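Ground floor common room and kitchenette
Periodic safety check, with comments

Date of check: 18th March
Checked by: Hefin Bevan
Also present: Leonie Bachmann, until the fuse box
Last check: August

Marks used: OK, Fix, Watch. "Watch" means I have no authority to fix it and no wish to pretend I didn't see it.

1. Exits and routes

1.1 Main door opens fully from inside without a key. OK
1.2 Back door opens fully from inside without a key. Fix
Opens fully once the folding chairs have been moved. They were moved in August too. They have the homing instinct of pigeons.
1.3 Route between the two doors clear. OK
1.4 Exit signs lit. OK
The one by the coats buzzes. Buzzing is permitted.

2. Fire

2.1 Extinguisher on its bracket, pin in, needle in the green. OK
2.2 Fire blanket within reach of the hob. Fix
Within reach of Aarne Hämäläinen, who is very tall. Geum-ok Sung needed a chair, and a chair is the last thing you want to be fetching with a pan alight. Lower it to shoulder height.
2.3 Smoke alarm tested. OK
Tested by button. It was also tested by toast while I was writing this up.
2.4 Nothing stored on or against the heater. Watch
One scarf. I moved it to the hooks and have been asked twice where it went.

3. Electrics

3.1 Sockets and switches undamaged. OK
3.2 Kettle flex and plug sound. OK
The kettle is rated at 3000 watts and has a socket to itself. Please leave it that way.
3.3 Extension leads. Fix
The Flekero lead behind the bookcase was plugged into another lead, which was plugged into the wall. The outer one is labelled 2500 watts maximum, and it had the fan heater and the urn on it. I have taken it away. If you want it back you will have to come and have a conversation with me about it.
3.4 Fuse box accessible and labelled. Watch
Accessible, yes. Labelled, in a sense. One switch is marked "lights (most)" and the one next to it "DON'T". Leonie is going to find out what DON'T does, at a time when the urn is off.

4. Floors

4.1 No trip hazards. Fix
Corner of the mat at the main door has curled again. Tape is not a long-term answer, as the layers of tape already there demonstrate.
4.2 Kitchen floor dry and clean. OK
4.3 Loose board by the window. OK
Screwed down after the last check. I'd like it noted that something was.

5. Kitchenette

5.1 Fridge at 5 degrees or below. Fix
It was at 8. The dial has been turned down and I will look again tomorrow. Yu-na Myung's soup has been moved to the coldest shelf with her blessing.
5.2 Knives in the block. OK
5.3 Cleaning products in the high cupboard, original bottles. Watch
There are 2 bottles of Plasteser descaler open at once. Finish one. The label on the older one has gone soft and will soon be no help to anybody.
5.4 First aid box complete. Fix
No plasters left except the very small round ones. I don't know what injury those are for.

6. Furniture

6.1 Chairs stable. Watch
The Won stacking chairs are fine. The armchair leans to the left and always has, and its regulars lean right to compensate.
6.2 Shelves fixed to the wall. OK
The Futberg unit was pulled quite hard by me and stayed where it was.
6.3 Table stable, no sharp edges or splinters. OK
I ran a bare hand along the rim and came away whole. The rounded edge is a mercy at hip height.

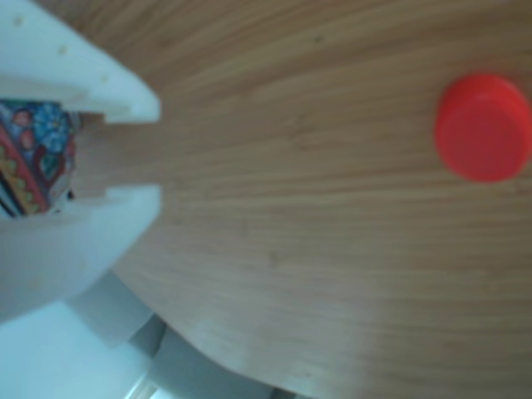
6.4 Table surface fit for use. OK
A wipe with a damp cloth, then a dry one, will do for everyday. No scouring pads, please, and no descaler. Hot pans go on the trivets, which live in the second drawer and are hardly ever troubled. Geum-ok has asked whether it could do with oiling. Possibly, but oily rags have to be dried flat outside before they go in the bin, so speak to me first.
6.5 Nothing heavy stored above head height. Fix
The slow cooker is back on top of the cupboard. Bottom shelf, please, next to the big pan.

7. Actions

Fire blanket down: Aarne, this week.
Mat replaced: Hefin.
Plasters, assorted sizes: Yu-na.
Fuse box labels: Leonie, in words.
Folding chairs: everyone, every time.

Next full check in August. Copy of this on the noticeboard, under the bus timetable.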